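Filed under: Textbooks > Intro to Business > Sample Chapters
14 shares | 3 comments

Chapter 4
Keeping Track of Stock

Every business that sells goods has to know what it owns. A shop that thinks it has 73 lamps and has only 30 will take orders it can't fill. This chapter deals with how stock is recorded, how it is checked, and what happens when the record and the shelf disagree.

We will follow one company, Granik, through the whole chapter. Granik buys household goods from two suppliers, Cuton and Tanine, and sells them to small stores. In April its records showed 900 units on hand.

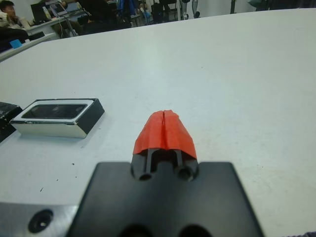 Rasha Majali remembers that the April figure was wrong from the start: a delivery from Tanine had been entered twice, once from the order and once from the packing slip, and the two entries carried different reference numbers. The true figure was 600.

Errors of this kind are common. Most stock records go wrong at the moment goods arrive or leave, when one person handles the goods and another handles the paper. Section 4.2 looks at receiving – the point where Granik's mistake was made – and Section 4.3 looks at shipping.

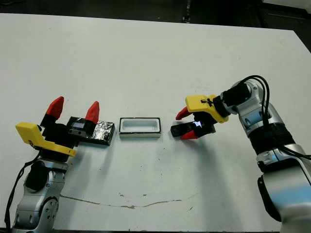

A business can check its stock in two ways. In a periodic count, everything is counted at set times, often at the end of the year. In a cycle count, a small part of the stock is counted each day, and expensive items come up more often. Granik used the first method until April and then changed to the second.

Key terms: stock record, packing slip, periodic count, cycle count, shrinkage

We use cookies to remember your reading position. Accept | Settings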